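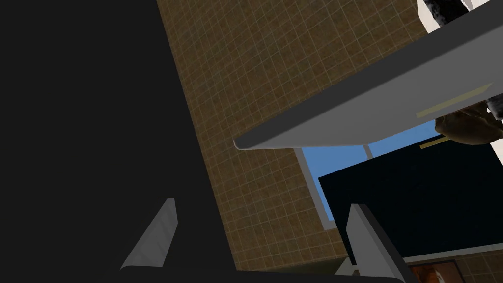 **1/** Notes on how we accept simulated wrist-camera episodes at Turgate. The rules apply to kitchen-type scenes with a parallel two-finger gripper. Several people asked for them in one place. This is revision 4, in force from May.

**2/** Rule 1. Both fingers must be identifiable in the first frame of every episode. Partial view is allowed. If a finger is fully hidden by the housing, the episode goes back.

**3/** Rule 2. Housing coverage. A black housing across nearly half the view is a pass if the gap between the fingers is open and background shows through it. We tried a hard limit on coverage in revision 2 and dropped it. It rejected usable episodes and kept bad ones.

**4/** Rule 3. The wrist camera is never leveled after rendering. Tile grout running on a diagonal is correct output for a tilted wrist. One contributor was rotating frames to make the walls upright, so the camera pose in the log no longer matched the pixels.

**5/** Rule 4. Camera pose, joint state and gripper opening are logged on the same clock as the render. Resampling is done once, at export, and noted in the header. Export rate is 30 frames per second.

**6/** Numbers from the last audit, Forsyth set:
- submitted: 2,101 episodes
- accepted: 1,457
- rejected on Rule 1 alone: 104

Most of the remaining rejections were clock errors under Rule 4.

**7/** Rule 5. Labels. An object gets a class name only if the scene file names it. Reviewers don't guess from the render. A lumpy brown thing under a slab is "object, unnamed" until someone opens the scene file and reads the entry.

**8/** Same for surfaces. Blue panel, dark panel, gray slab: color and shape go in the notes field, function stays blank unless the scene file gives it. We had "window," "oven door" and "screen" entered for one panel by three reviewers.

**9/** Rule 6. Objects clipped at the border are labeled if any part is in view, with the clipped flag set. Leaving them out teaches the detector that edges are empty. Setting the flag takes a second.

**10/** Rule 7. Contact. No finger may pass through a fixed surface at any step. Check this with the collision log. A single view can't settle it, and light gray fingers against a light gray slab are hard to read even at full size.

**11/** Rule 8. Randomization seeds are stored per episode. Wall texture, panel color and object placement must rebuild exactly from the seed. If the rebuild differs, reject the whole batch and tell the contributor which renderer version was used.

**12/** Question from the Bededus group: do these rules carry over to real-arm data? Rules 1, 3, 4 and 6 do. Rule 7 needs force readings in place of the collision log. Rule 8 doesn't apply.

**13/** The checker script is called Nosik. It covers Rules 4, 7 and 8. The others are still done by eye, two reviewers per episode, and a disagreement counts as a reject until it's resolved in writing.

**14/** Open item for revision 5: minimum visible finger length under Rule 1. Current wording says "identifiable," and reviewers read that differently. Send proposed wording with sample episode IDs attached.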